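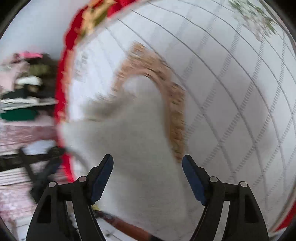
Edge detection ate most of my spring, so let me tell you where the grasp planner stands! The old version of Pikel picked its grab point by looking for the strongest outline in the view and aiming the fingers at it, and that's fine for a plain towel on a plain table. Put a piece of off-white fabric on a white cloth printed with gray diamonds, though, and the strongest outlines are all in the print. The fabric itself hardly shows up next to them. What saves us here is the trim, a beige and tan ruffle that runs up over the peak and down the right side, which has a color of its own even when it's blurry. So the new planner looks at color and texture in small patches first, decides what belongs to the same piece of cloth, and only then goes hunting for an edge to pinch.

It took me 2 tries to get the patch step right. The first one was so fussy that it split every piece of cloth wherever there was a shadow (soft gray shadows across pale fabric are my least favorite thing in the world right now). The second one compares each patch with its neighbors on both sides and lets a slow change in brightness slide. Much better! I ran it over 1,000 saved views from the Stadinville bench, and the number where it put the grab point on a printed line dropped from 200 to 69. I went through all 69 by hand with a big mug of tea, and most of them were stripes. Stripes are next.

The other change is in the labeling tool. Bushra Dogar got tired of drawing outlines around lace (fair enough, have you tried it?) and added a brush that snaps to the scalloped part of a trim and leaves the print behind it alone. It lives under the Satti menu, next to the old polygon button. If you're labeling this month please use the brush for anything ruffled and keep the polygon for straight hems, and don't mix the two on one piece, or the export will write the outline twice. I know about that bug. It's on my list.

Still to do: the planner picks a point but doesn't yet say how far apart the tips should start, so for now the opening is a fixed number in the Padby config file. I'd like it to come from the patch map by December. If you have views with stripes, checks or anything busy in them, drop them in the shared folder and put your name in the notes so I can come and bug you with questions.

Search this newsletter
4 comments
Share 11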